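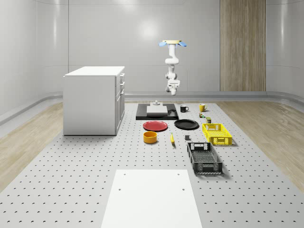 ok so the bus thing. a few people asked so doing it as a thread, typing this on my break so bear with me

Route 62. Prundport to Batgate. I have taken it to work for 9 years. starting 30th September it stops at the hospital and turns around. that's it. no more Batgate

the notice went up in August. on ONE shelter. the one by the old post office where the light's been out since forever. I only saw it becuase it was raining and I stood in there

what it means if you live my side: walk to the hospital stop, that's 3 long blocks and a hill. or take the 9 and change at Chang Street and hope. the 9 and the 62 do not talk to each other. never have

tried the change last week as a test. got to Chang Street, watched the 62 pull out. next one 40 min. bought a coffee I didn't want

and yes I know, "just drive." not everybody has a car. the lady who sits up front with the grocery cart does not have a car. half the early bus is people going to clean offices

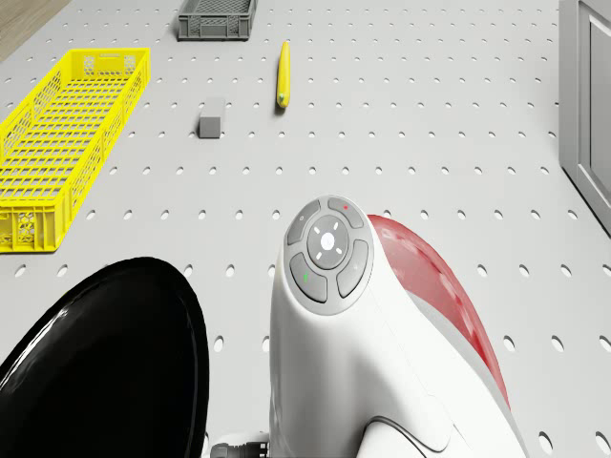 anyway called the transit line. on hold the whole lunch break. guy was nice, I'll give him that. said ridership past the hospital was low. asked him low when. he didn't know — the numbers are for the whole day

well sure it's low at 2 in the afternoon. come stand on it at 6:15 am. you will be standing

he gave me a reference number for the complaint, it's 3011. you can't add your name to mine, I asked. you have to make your own. but tell them it's the same issue as 3011 and they're supposed to group them

what I said, feel free to steal: keep the early trips and the after work trips going all the way. cut the middle of the day if you have to cut something. I'd be annoyed but I'd live

someone in replies said Katico is running a van for their people from the Prundport lot. good for them I guess?? doesn't help if you don't work at Katico. if anyone knows whether they let other folks ride pls tell me

also the monthly pass. still the same price. for half a route. asked about that too and got "that's a different department"

ok break's over. if you ride the 62 call them, or fill out the form, the form is shorter. pick "service change" not "general" or it goes to the lost umbrella people

will post if I hear antyhing back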